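Moving the old photos, part two

20 April 2023

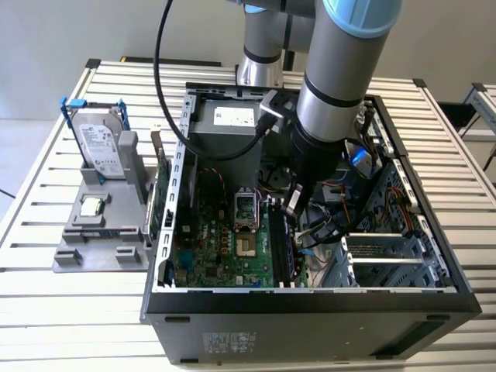
I finished copying the family photos last night. The final count in the main folder is 1,576, plus another 637 that I put in a separate folder called "sort later" and will probably never sort.

For anyone who missed the first post, my aunt Yolanda Llorente kept all her pictures on a desktop computer from the time she got her first digital camera until she moved to Codholm. When she moved she handed me a box of discs and two hard drives and said I could do what I liked with them as long as she got her beach pictures back. That was in November. I got to it in March.

The discs were the slow part. Most of them read fine on the first try. A few took several tries, and 5 would not read at all. I wiped them with a soft cloth from the center out, tried them in a second drive, and then gave up. One of those was labeled "Easter and garden," so we have lost an Easter and a garden. Yolanda took it well. She said she still has prints of the garden.

The hard drives went faster, but they were full of copies. She had a habit of copying the whole picture folder before every trip, in case something happened while she was away, and then keeping all of it. Some pictures were in there four times under different names. I used a free program to find the exact matches and went through the near matches by eye over a couple of weeks, usually with the radio on.

Dates were the other problem. Her first camera went back to the same day in January every time the batteries came out, so whole summers are filed under New Year. I fixed what I could by looking at haircuts and cars. My cousin's front teeth were a big help - they were missing for one summer only. Where I couldn't work out the year I just put the place name on the folder and left it.

I now have everything on one drive at my house and a second copy at my brother's. Yolanda has the beach pictures on a memory stick and has already called to say that two of them are not hers. She thinks they belong to the people who had the next cabin. I have no idea how they got in there and neither does she.

Next I want to scan the paper albums. There are seven, and the oldest one has the sticky pages that don't let go. If you have a way of getting prints off those without bending them, leave a comment. I have heard dental floss works but I'd like to hear it from someone who has done it.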